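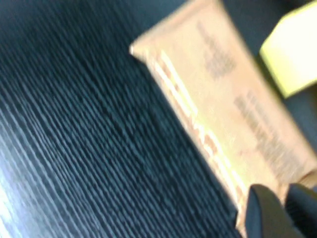

Staltmont's claim is a bold one: a robot can learn to handle household packages from its wrist camera alone, blur and all. Its Mekoment method was trained on 3,144 short runs, and the team threw out 1,386 of them before testing. Why so many? The paper gives the matter one line.

What remains is decent. Of 538 trials on cardboard packs, nearly all ended with the pack in the right place. But every trial used the same 10 packs. Gebru, a rival lab, tried its own and saw far more drops. I'd wait for the Garnier trials in January.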